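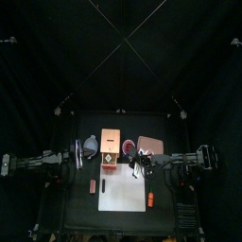 Fellent Two-Arm Demonstration Table

The Fellent is a bench-sized workcell for recording tasks performed by two robot arms under the direct control of a person. It is supplied to university departments, training centres and company laboratories that need to show a robot how a job is done and to keep a usable record of each attempt. The table is built and serviced by Brellia from its workshop at Skevgate.

How a task is shown

The operator sits at a separate control stand and holds a pair of lightweight leader arms. Each movement of a leader arm is followed by the matching arm on the table, and a squeeze of the handle closes the gripper. No programming is required of the operator. Most people new to the equipment are able to pick up and set down a small object within 15 minutes, although work that calls for both arms together, such as steadying a board with one while wiping it with the other, takes longer to learn.

Where a task has only one or two awkward steps, the hand-guiding mode may be preferred. The operator stands at the table, releases the arm with the switch on its base and moves it by the wrist through the positions wanted. The arm holds its own weight during guiding. Only one arm may be released at a time, and the other remains locked until the switch is returned.

Work surface and surround

The table top is black and matt, and the enclosure is hung with black fabric curtains. Curtains may be drawn back for setting out and should be closed before recording begins. Replacement panels are sold singly.

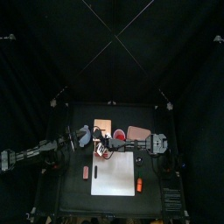

Objects for a session should be set out where both grippers can reach them without the forearms crossing. Customers are advised to begin with ordinary household things: a cup, a chopping board, a bowl, a marker and a white writing board make a good first set, and allow lifting, stacking, writing and wiping to be practised without special parts. Objects heavier than the rated load given in the handbook must not be used, and glass is not recommended.

Each attempt is saved as a separate recording containing the joint positions of both arms, the state of each gripper and the camera views. The operator starts and ends a recording with the foot pedal. A second press within three seconds of the end marks the attempt as failed. Failed attempts are kept in their own folder and may be deleted or retained as the customer wishes.

The Yin recording software

Yin is included with every table and is installed before delivery. It plays back any recording on screen or, with the guard switch closed, on the arms themselves. Recordings may be trimmed, named and sorted by task. The current edition adds a setting which slows the following arms to half speed for new operators, and corrects a fault in which the left gripper reading was saved one step late.

Recordings made with earlier editions will open without conversion. They cannot be opened in the earlier edition again once they have been saved in the new one, and a copy should be made first.

Supplied with the table

Table, frame and curtain set
Two follower arms with two-finger grippers
Control stand with two leader arms
Foot pedal and guard switch
Yin software, with licence for 9 users
Printed handbook
Two days of operator training at Skevgate or at the customer's premises

Spare gripper fingers, part number 3898, are sold in pairs. Fingers should be inspected weekly and replaced when the pads no longer lie flat against one another.

Delivery and installation

The table is delivered in two crates and requires a level floor and a doorway at least one metre wide. Installation takes roughly 25 hours of engineer time, spread over four working days, and includes alignment of the arms and a full test recording. The customer is asked to provide two earthed sockets within reach of the frame. The table should not be moved after alignment without first contacting the service desk.

Orders for the August delivery round are now being accepted. Existing owners who wish to exchange older leader arms for the present pattern should quote the serial number of the control stand when writing.

Page last revised January 31, 2019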